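Shade, Shelter and Surface Temperature in Small Gardens: A Desk and Field Study of the Flarkwood Estate

1. Introduction

Summer overheating in housing estates is usually discussed in terms of walls, windows and roofs. The ground outside the house receives less attention, although it can store a large amount of heat during the day and release it after sunset. This project looked at how tree cover, fence type and ground surface affect daytime surface temperature in small rear gardens on the Flarkwood estate. It was carried out as the final-year project in the Environmental Design course.

The questions were as follows. Does a single mature tree lower the surface temperature of a lawn by a useful amount over the whole afternoon, or only while its shadow lies on the spot being measured? Does a solid boundary fence raise the temperature of the ground next to it? Can a simple shading model predict the measured differences well enough to be used at the planning stage?

2. Site

Flarkwood is a low-rise estate on gently sloping clay. The gardens are narrow and most of them run north to south. Paving near the house is concrete slab, with lawn beyond. Boundaries are a mixture of timber fencing, hedge and wire mesh. The Riltwood plantation lies to the west and shades the outer gardens in the evening, so these were left out of the study.

A total of 24 gardens were surveyed. Of these, 13 had at least one tree taller than the eaves of the house. The remainder had shrubs only, or no planting above fence height.

3. Method

3.1 Field measurements

Surface temperature was read with a handheld infrared thermometer held at waist height and pointed straight down. Each garden was divided into a grid, and readings were taken at every grid point in the morning, at midday and in mid-afternoon. The work was done in July, on days with little cloud and light wind. Visits were abandoned when cloud covered the sun for more than a few minutes.

After faulty readings had been removed, 1422 readings remained. Faulty readings were mostly caused by low battery voltage, which gives a fixed value on the display. Points lying on drain covers or garden furniture were also excluded. Air temperature was logged at one fixed point on the estate and used to correct for differences between visits.

Each grid point was recorded as slab, lawn, bare soil or gravel, and as sunlit or shaded at the time of reading. Partial shade under thin foliage was recorded as shaded. This is a known weakness and is discussed in section 5.

3.2 Shading model

The second part of the work used the Strazds method, a geometric calculation in which each tree is reduced to a trunk and a crown of fixed density. The sun position is stepped through the day and the shaded area is found at each step. Crown density was set at 50 per cent for open crowns and higher for dense, narrow ones. Fences were entered as solid planes. Gaps between boards were ignored.

4. Results

The largest differences were found between surfaces. Sunlit slab was hotter than sunlit lawn in every garden and at every visit except the first of the morning, when the two were close. Gravel behaved like slab. Bare soil varied a great deal and appeared to depend on when it had last been watered, which was not recorded.

Shade lowered the temperature of all surfaces. The effect on slab was greater than on lawn, but slab took longer to cool once the shadow had reached it. Points that had been in shade since midday were cooler than points that had only just become shaded, so the time since shading matters as well as the shading itself.

Narrow, dense trees cast a deep shadow over a small area that moved quickly across the plot. Broad crowns gave a lighter but more lasting shade.

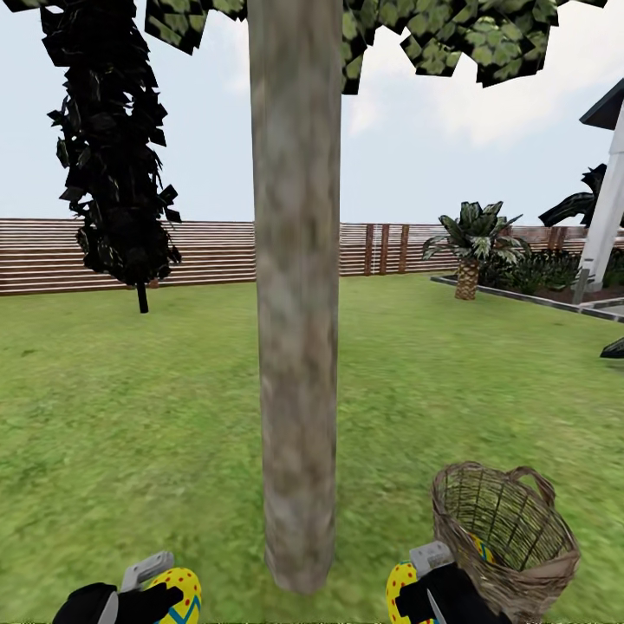 Figure 1. Rendered garden view with two tree forms, lawn and horizontal-slat timber fence.

Ground close to timber fencing was warmer than the middle of the lawn where the fence faced the sun, and cooler where it did not. The same pattern was weak beside hedges and absent beside wire mesh. The model predicted the position of shadows well — errors were mostly less than one grid square — but it overstated the cooling under open crowns.

5. Discussion

The treatment of partial shade is the main source of error. A point under thin foliage may receive flecks of direct sun, and a single reading could fall on either side of the average. Repeated readings at each point would have helped, at the cost of fewer gardens.

The fence result agrees with the Zeltov courtyard measurements used in the second-year module, although those were taken beside masonry. Fence colour was not recorded at Flarkwood and should be included in any repeat of the survey. Soil moisture should be measured too.

The readings describe surfaces only. They should not be taken as a measure of comfort, which also depends on air movement, humidity and heat radiated from the surroundings.

6. Recommendations

Where only one tree can be planted, it should be placed so that its shadow crosses the paved area in the early afternoon. A broad crown is preferred if there is room for it. Paving against a sun-facing solid fence should be avoided, or kept narrow. The shading model is suitable for comparing layouts, provided that crown density is checked on site when the trees are in full leaf.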